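Prarkico

Prarkico is a software package for preparing and checking demonstration data that is used to train robot manipulation policies. It takes raw recordings from hand-held grippers, aligns the different streams in time, estimates the path of each gripper in space, and writes the result as episodes which a learning program can read. The package is developed by Lumenta, a small software firm in Sirkmont, and it is mostly used together with the motion planner Brukance.

Background

Policies for manipulation are often trained by imitation. A person performs a task many times, and a neural network learns to predict the next movement from the camera images. In the older method the person moves a real robot arm by remote control. This gives exact joint positions, but it is slow, and the arm must be present in every place where data is wanted. With a hand-held gripper the person works directly, and the arm is needed only later, when the policy is tested.

The price of this method is paid in software. A hand-held tool has no joints from which its position can be read, so the position must be calculated from images and from inertial sensors. The opening of the fingers must also be known at every moment. If these values are wrong by a small amount, the policy learns a small wrong movement and repeats it.

Processing steps

A recording passes through 3 stages. In the first one, called intake, the clocks of the cameras and the sensors are compared and one common time is chosen. Images which have no matching sensor reading are marked but not deleted.

The second stage is tracking. Prarkico builds a sparse map of the room from fixed features, such as the corners of furniture, and finds the position of each gripper inside this map. For tasks with two hands, both grippers are placed in the same map, so that the distance between them is also known. Cloths with a regular pattern are a known difficulty. Many points look nearly the same, and the tracker can jump from one part of the pattern to another. Later versions give less weight to repeated features and more weight to the far background.

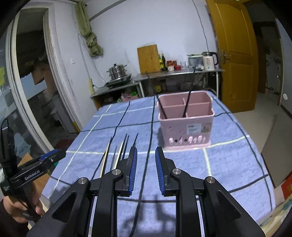
How does Prarkico know how far the fingers of a gripper are open? It measures the distance between the two fingertips in each image and compares it with a short calibration recording, in which the fingers are opened and closed fully.

The third stage is review. Each episode receives a score for tracking quality, and episodes under a chosen limit are shown to a human reviewer. The reviewer can accept the episode, shorten it, or reject it. The reason for a rejection is saved with the episode - this proved useful later, when the developers wanted to know which tasks gave the most errors.

Thin objects

Table utensils are a frequent subject in the test collections of the project. Chopsticks and forks are narrow, they lie close to the surface, and metal parts reflect light. A detector trained on larger objects often finds only a part of such an item or joins two crossing items into one. Prarkico does not try to solve this problem itself, but it keeps the images at full resolution near the fingertips, while the rest of the image may be reduced. The public test set for utensils holds 127 episodes, of which 112 passed the review without changes.

Relation to Brukance

Brukance receives the movements predicted by a policy and turns them into joint commands for an arm. Before this is done it checks if the arm can reach each position and if it would hit itself or the table. A movement that was easy for a human wrist is sometimes impossible for the arm. Prarkico can call the same check during review, so such episodes are found before training starts.

Versions

The first public version appeared in October. The version of December 9, 2018 added the common map for two grippers and corrected an error in the time alignment, by which sensor readings could arrive 135 milliseconds late. Recordings processed with the earlier version have to be passed through intake again.

See also
Imitation learning
Camera calibration
Motion planning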